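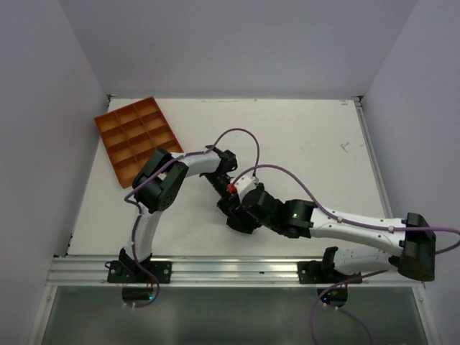 # Visiting the Harkcombe Ice Trail: FAQ

**When is the trail open?**
From the first hard freeze until the thaw. Opening and closing dates depend on ice thickness and are posted at the Vullell gate. Carving does not begin before October.

**How much does it cost?**
Adult day tickets are $12. Children under 2 enter free. Tickets are checked at the gate and cannot be transferred.

**How long is the walk?**
The full loop is 2000 meters on packed snow. A shorter path leaves the loop at the Dewulf bridge and returns to the parking lot.

**Can I bring a stroller?**
Wide-wheel strollers are allowed on the full loop. Narrow wheels sink past the bridge. Pull sleds can be rented at the gate for a deposit.

**Is there a height limit on the slides?**
Yes. The Makura slide requires a height of 145 cm. The small slides have no minimum, but an adult must stand at the bottom.

**Are dogs allowed?**
On a leash, on the loop only. Dogs may not enter the sculpture yard.

**Can I take photos of the sculptures?**
Yes, for personal use. Tripods must stay behind the rope. For commercial use, write to Joaquim Nogueira at the trail office and state the dates and the equipment.

**What happens in high wind?**
The slides close first, then the sculpture yard. Tickets not yet scanned remain valid for another day in the same season. Scanned tickets are not refunded.

Last updated: 2026-04-14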